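Ciltiveck Forum > Mobile Manipulation > Faults and Safety

Hand drops to idle near floor seams, sim only

esine_mk
12 April 2018
Running the Haworth room in the simulator with the stock black hand. On 2 of 5 runs the fingers stop tracking and the hand goes to idle pose while the base is crossing the parquet. No e-stop, no collision flag. Log gives fault 444 and nothing else. Controller is Ulta, default gains.

torquelimit
444 is a watchdog timeout. Your physics step is overrunning. Drop the texture resolution on the floor and try again.

esine_mk
Textures are render side. Physics step is flat through the fault, I plotted it.

pinion_b
Check whether the floor is one collision mesh or a lot of panels. We had an older room where each panel was its own body – the contact count jumped at every joint and the hand driver starved.

torquelimit
A starved driver is still a timeout. Same thing I said.

pinion_b
Same code, different cause. Lowering textures would not have touched it.

esine_mk
Floor is separate panels, yes. Camera view from the stretch I'm testing, with the long border seam running across it:
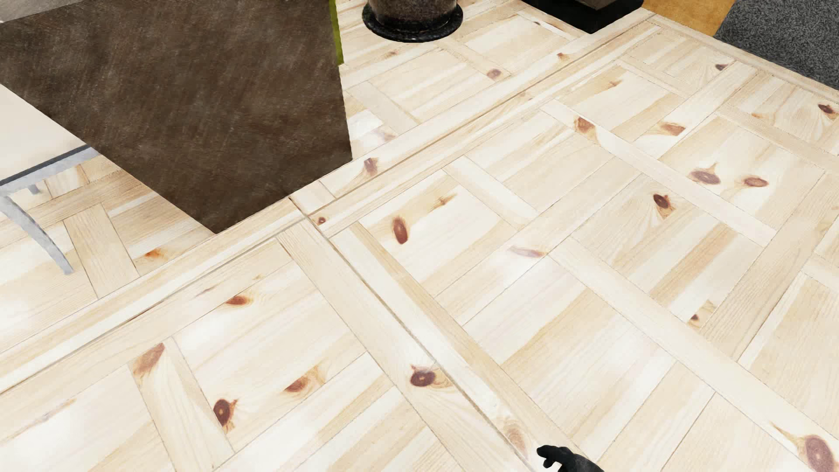
I merged the panels into a single body last night and reran the same path. No 444. What bothers me is the silent idle. If the hand is holding something when the driver times out, it should hold position and report a fault. Idle opens the fingers.

torquelimit
Idle on timeout is the documented default. Set hold_on_fault in the Ulta config.

pinion_b
Documented or not, it's a bad default for a gripper. I filed it in September and it's still open.

esine_mk
Set it. Will force a timeout with a load in the hand and post the log.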